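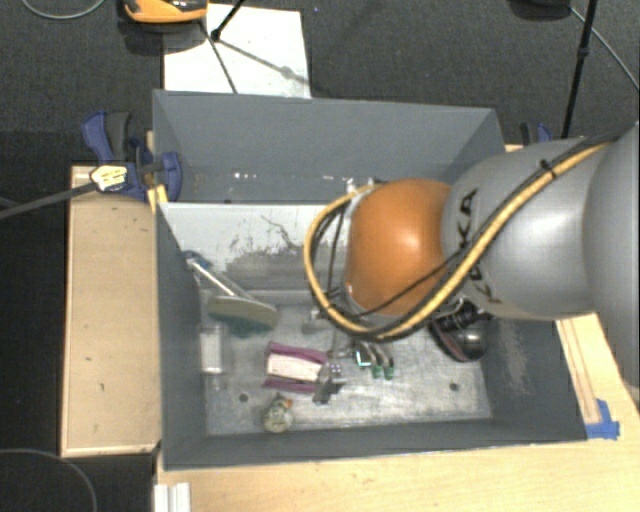 Sunday, May 24, 2020

Metow, the company behind the Rees phone-tracking tool, left a customer login page open to the web for 12 days, the tech site Grumari reported over the weekend. No password needed.

The page listed 25 police departments and sheriffs offices, Grumari said, most of them small — two had told their city councils they never bought the software. Some 12 more were marked as "trial."

Metow took the page down Friday night. A spokesman said no case files were exposed and would not discuss customers. Rees pulls call logs and location history off locked phones. Departments are suposed to get a warrant first.

One of the two councils has asked for purchase records going back to February. The other has not responded to a request for coment.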